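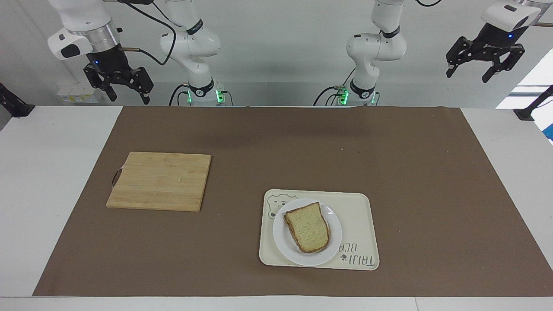

Speaker notes
Eftychia Michailidis, Vudesen
Session 4, Thursday, 25 minutes including questions

Slide 1. Start state

Leave the slide up while people sit down. Bench is as it should be at the start of an episode: both arms held above the workspace, fingers open, nothing in the grippers. Board on one side, tray with plate and bread on the other. Point out the green rings at the two bases, then move on.

Say: the talk covers what we write down before an episode starts. Control is Filippos Balaskas's talk, after the break.

Slide 2. Why a written start state

Audit of 700 bread-handling episodes. 567 met the start-state rule as written. The rest were rejected at review, mostly for object placement. Review took longer than recording. Do not get drawn into the cost figures; they are in the handout.

Slide 3. The reset rule

Read it out in full:
"Before each episode the operator returns both arms to the hold pose, opens both grippers, and places every listed object inside its marked zone. The operator then steps back and confirms."

Two points. "Listed object" means the task card, so an item missing from the card comes off the table. "Zone" allows some variation in angle. A board sitting slightly off square to the table edge is a pass. Consuelo Becerra wanted a tighter limit and may raise it.

Slide 4. Crumbs

Look back at slide 1: there is a small speck on the board and another on the paper. Under our draft, loose debris is recorded in the episode notes and the episode stays valid. Debris on a finger pad is a stop. Wipe the pads, log it, restart.

The Okulport rule is stricter and calls for a clean surface every time. We tried that in September and lost 390 minutes to wiping.

Slide 5. Surface covering

Paper goes down flat. Change it at the start of each shift, or sooner if torn. String loops, cords and handles stay clear of the grasp area unless the task card names them.

Slide 6. Open items

Printed trays: is orientation part of the start state? Wolfram Stöcker says yes. The draft is silent.
Bread slices: replace on a schedule or on visible damage?
Who signs when the operator changes mid-batch?

Comments on the draft to Cadi Lougher.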